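MEDIA RELEASE
24 December 2020
For immediate release

Pralex opens summer rental repaint program to Kellosville landlords and tenants

KELLOSVILLE - Paint and repair outfit Pralex will take bookings from today for its Fresh Walls program, a fixed-price repaint for rental units in Kellosville and Lullommont. One colour per room, one visit, one bill. Bookings close when the crews are full.

The program was meant to start in August. Put off twice, supply delays mostly. Crews are now in place and the paint is in the Lullommont depot.

Price is $260 a room, walls only. Ceilings, doors and trim quoted seperately. Covers washing down, filling of nail holes, light sanding and two coats of low-odour white or off-white. Tenants can stay in the unit. Furniture gets moved to the centre of the room and covered, then put back.
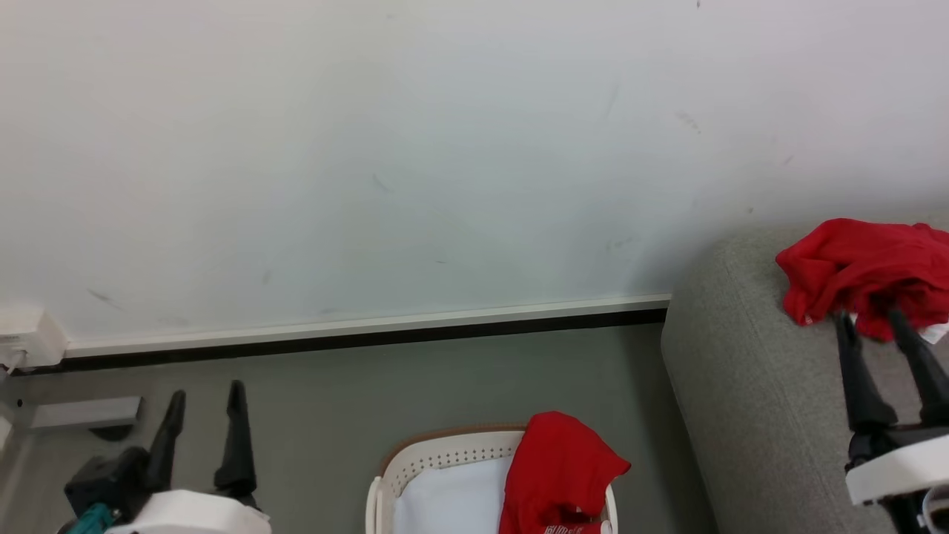 Most calls to the Pralex office come at the end of a lease. Bond or deposit in dispute, tenant says normal wear, landlord says damage, new people due in on the weekend. Fresh Walls is aimed at that gap. Each job comes with a dated condition sheet, signed before and after, copy to both sides. Pralex doesn't take a position on who pays. That is between the parties and their lease.

Not everything needs paint. Before booking, the company suggests trying a soft damp cloth and a drop of dish soap on a small patch, low down, somewhere out of the way. Flat paint can go shiny if rubbed hard. If the mark lifts, cancel at no charge up to 5 days out.

Seol, the property management firm, has signed on as the first partner and is putting 28 of its units through the program. Work on those starts in the new year, Kellosville side first, Lullommont after. Tenants in Seol units should of had a notice under the door by now. If not, call the Seol front desk, not Pralex.

Over 30 other households are already on the waiting list from the August round. They keep their place and the old quote will be honoured.

What's not included: wallpaper removal, water stains, mould, anything behind built-in cupboards. Dark feature walls can be done but need an extra coat, extra cost, ask first. No exterior work. Garages no.

Masks worn by all crew. Windows open where weather allows. Please keep pets in another room, and let the office know if anyone in the home is isolating, the visit will be moved.

Bookings through the Pralex office in Kellosville or the depot counter in Lullommont. Phones are off over the holidays, messages will be returned in the order they come in. Colour cards free at both locations.

Media enquiries: Pralex office, Kellosville. Interviews by phone only for now.

- ends -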